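Last updated: 4.40pm

May, by Liviu Radu

Sorting sessions at the Doucette rooms are to carry on through the summer after the toy library found money for new tables and a second cupboard. The group, which lends out games, puzzles and counting sets to families, had said in the spring it might have to stop.

Margareta Costache, who runs the lending desk, confirmed it this afternoon. Same hours as before. Same door, the side one, not the front, which is still stuck.

The grant comes to £539. Not a fortune. It pays for two folding tables, a lockable cupboard and a box of lids, lids being the thing that goes missing most. Whatever is left goes on labels.

"We were down to one table and it wobbled," said Costache. "You'd get a set laid out nicely and somebody would lean on it and that was that, start again."

Anyone who hasn't been: sets come back from families in all sorts of states, bits mixed up, bits missing, and every set has to be laid out, checked against its card and boxed again before it goes out. The colour sets are the most borrowed. They are made up of a metal tray, coloured plates and small cubes, and children move the cubes from one to another by colour. Simple enough. Also the ones that come back worst.

Last month six sets were out of action at once, mostly for want of a cube or a plate. Four have since been put right with spares from a house clearence in Skevetti Road. The other two are still waiting.
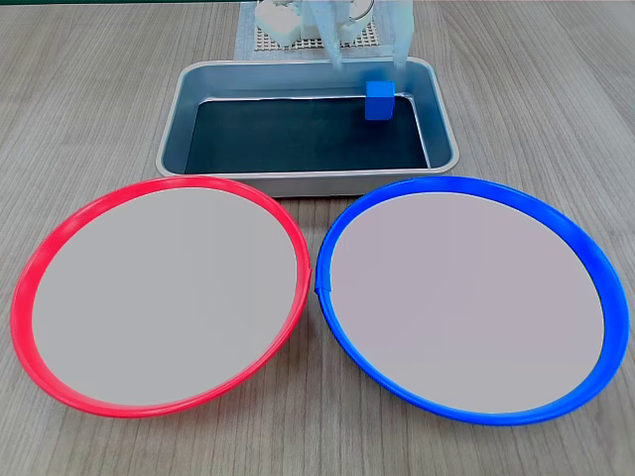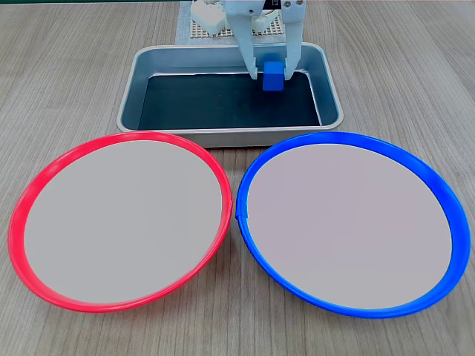

Blue cube in the metal tray, the two plates in front.

Can I borrow a set without being a member?
You need to join first, but joining is free and can be done at the desk with something showing your address. Sets go out for a fortnight and can be renewed once if there is no one waiting for them.

Sorin Ardeleanu, who looks after the cards, wants borrowers to check the boxes before bringing them back. Down the sofa, under the car seat, coat pockets. He has had cubes posted through the door in envelopes with no name on, which is kind but leaves him guessing which set they belong to.

The cards themselves are being redone. The old ones were handwritten and some have faded so badly that the number of pieces can't be read. New ones will be typed, with a line drawing of each piece, and taped inside the lid where they can't wander off. Ardeleanu hopes to have the colour sets finished by the end of the month, jigsaws after that. The jigsaws will take longer. A lot longer, going by the pile.

Washing is still a sore point. Plates and trays can go in a bowl of warm soapy water at home and plenty of families do this already. Card pieces must not be washed, and nor should anything with felt on the bottom. A farmyard set was lost that way over Easter and there isn't another like it.

Bernardo Meireles, whose two girls have been borrowing since last year, said he was glad the sessions were safe. He had been ready to buy a set of his own, he said, but they get bored of one in a week and then want the next, so lending suits them better. His younger one only wants the blue bits. "Everything else gets handed to me."

There was less good news on the opening hours. Requests for a later evening session have been turned down for now, as the rooms are let to a choir from 6.30pm and the tables have to be folded and away before they come in. Costache said she would ask again in the autumn.

Donations of complete sets are welcome at any session. Part sets too, as long as the pieces are bagged together and not loose in a carrier. No batteries please, no soft toys, there is nowhere to put them. Large items, ask first.

The new cupboard is due next week and will need carrying up from the yard, it comes flat. Algirdas Sproģis is bringing a drill but could do with another pair of hands, mornings best. Leave a name at the desk or on the sheet by the side door.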